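The shared workshop on the second floor at Tradton stays open until 11 at night, and it is in the last hours that Yamuna Salian likes to work. When I came in February she was at her orange table and did not stop for me. "Sit, sit," she said. "I can talk and do this."

She is building a robot arm which sorts circuit boards. The idea came from a box of 73 used boards that she got very cheap from a friend, Telmo Ortuño. "Telmo told me they are good for parts," she said. "Then I thought, before I take parts, something must pick them up and put them in order. So I forgot the parts and made the arm."

The first gripper was a kind of soft claw, and it did not go well. The boards she has are round, with notches on the edge, and the claw always found a notch and turned the board. Two straight fingers were the idea of Prakash Annamalai, who has the next bench. "He was right and I was angry for one evening," she said, laughing.

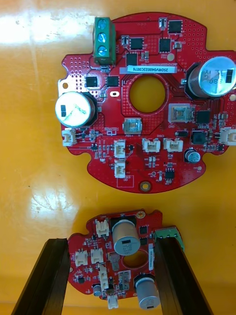

The view from the wrist camera: one red board between the fingers, another on the table.

The tall capacitors are her biggest worry. "If a finger pushes on them, they bend. So the arm must come from the side, and low." The shiny table is also a problem – the lamp makes a white patch on it, and her program has taken this patch for a label more than once. She is thinking of a gray cloth, but she likes the orange.

I asked how long she has been at it. She keeps a notebook and found the page for me: 1,846 tries at picking up, in all versions. Her goal is 20 in a row without a mistake. "My best is 14," she said. "Then I become happy and change something."

And after the boards? Kavitha Raju, who shares the workshop with them, wants an arm for her seed trays. Yamuna does not promise anything. "First I must write down how I built this one – I have already forgotten half." Then she reached for the notebook again and asked Prakash what time it was.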